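Gramska: caderno e baralho de treino para concursos de soletração
Mundier Edições
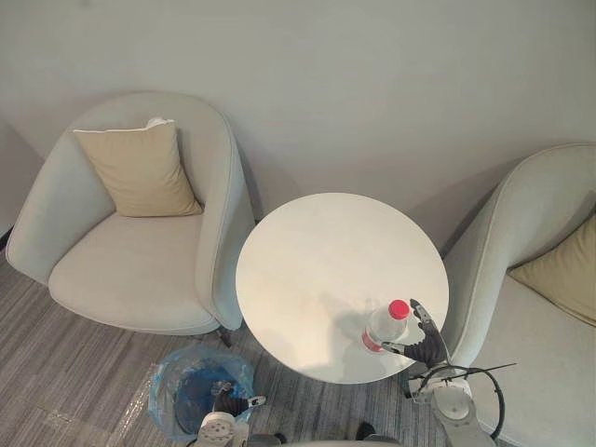
Poltronas cinza-claras com almofadas bege.

O Gramska traz 1.012 palavras em cartões, separadas em 2 níveis, e um caderno com etimologia resumida. Serve para alunos a partir de 11 anos. O autor do material, Ivars Dzene, prefere não falar em "método", e nós também desconfiamos da palavra.

Decorar listas ganha rodada de escola. Se ganha final, temos dúvidas. Muito campeão cai numa palavra que nunca viu, e cartão nenhum resolve isso sozinho. O caderno tenta ajudar com prefixos, hífen e os casos chatos de x/ch e s/z. Tenta.

O que vem na caixa
Baralho com os dois níveis
Caderno de etimologia
Folha de pontuação para até 2 jogadores

O que não vem
Áudio. A pronúncia fica por conta de quem lê, com o sotaque que tiver.
Aplicativo. O do concorrente Dhanial tem placar e medalhas; não vimos prova de que alguém soletre melhor por causa delas.

Regulamento
As regras impressas seguem o torneio Jundmont, que exige dizer "acento agudo" e "cedilha" em voz alta. Outros concursos aceitam menos. Confira o edital do seu antes de comprar.

Disponibilidade: nova tiragem em maio. Cartões avulsos não são vendidos.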